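How Cloth Soaks Up Water
Hendik Science Pages for Ages 8 to 11 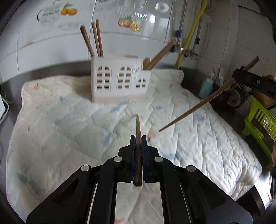 A quilted mat on a kitchen counter. Quilted cloth has layers stitched together.

Put the corner of a dry towel into a puddle and the water moves into the cloth. It will even move upward. The name for this is capillary action. It happens in towels, sponges, paper, soil and the stems of plants.

What is inside cloth?

Cloth is made of yarn. Yarn is made of fibers, which are very thin strands twisted together. Cotton fibers come from the seed pods of the cotton plant. Between the fibers there are gaps filled with air. When cloth soaks up water, the water pushes out the air and takes its place.

Why does the water move?

Water is made of tiny parts called molecules. Water molecules pull on each other. This pull is called cohesion. They also pull on some other materials, and that pull is called adhesion. Cotton is one of those materials.

Water at the edge of a gap is pulled along the fiber by adhesion. The water behind it follows because of cohesion. The water keeps moving until the gaps are full, the water runs out, or the weight of the water in the cloth balances the pull.

Narrow gaps lift water higher than wide gaps. A wide gap holds more water for its length, and that water is heavy. In a narrow gap there is less water to lift.

Why do some cloths soak up more?

Thick cloth has more room for water than thin cloth of the same kind. Towels often have small loops of yarn on the surface. The loops add more fiber for the water to touch. Quilted cloth usually has a soft filling between two outer layers, and the filling can hold water too.

Some fibers do not pull on water strongly. Polyester is one. Cloth made from it can still soak up water if the fibers are very fine and close together. Wax and oil also keep water out, so a raincoat may have a coating on it.

Measure it

You need a dry cotton cloth, a kitchen scale that shows grams, a bowl and water.

1. Weigh the dry cloth. Write down the number.
2. Put the cloth in the bowl and cover it with water. Wait until it is wet all the way through.
3. Lift it out by one corner and let it drip for one minute.
4. Weigh it again.
5. Subtract the first number from the second.

The answer is the mass of the water in the cloth. In our test at Hendik, the dry cloth was 80 grams and the wet cloth was 570 grams. The water was 490 grams.

Try the test again with a different cloth. Use the same drip time, or the results cannot be compared.

Words to know

Absorb: to take in a liquid.
Adhesion: the pull between two different materials.
Cohesion: the pull between parts of the same material.
Fiber: a thin strand used to make yarn.

Next page: How Wet Cloth Dries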